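Wash bags for the Grembridge night shelter

Our collection of toiletries for the Grembridge shelter carries on through December, and the box by the front desk is filling up again. Last month we sent 195 items across, most of them toothbrushes and small bottles of mouthwash. Please keep brushes with brushes when you drop things off. A clear plastic cup does well for standing them in while the bags are made up, and two cups are easier to manage than one full one.
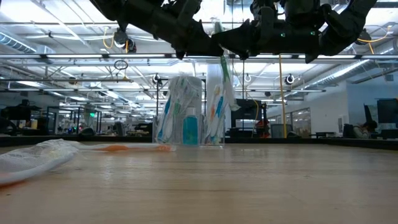

The shelter has asked for 38 wash bags this time, up from 30. Each one gets a toothbrush, toothpaste, soap and a flannel. We are short of flannels and have about 20 in the cupboard. Travel sizes are best, as the Villanueva Road lockers are small. Razors can't be accepted.

Clear jars with screw-on lids are also welcome, for storing odds and ends between packing sessions. Wash them out and take the labels off first.
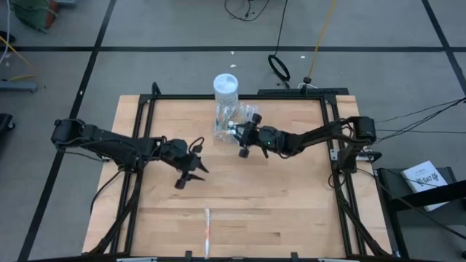

A clear jar with a white lid, near the far side of the table.

Packing starts at 10am in the Moker Room. Donations can also be left at the Trornmont branch before noon.

Contact the newsletter desk | © Grembridge Community News | Back to top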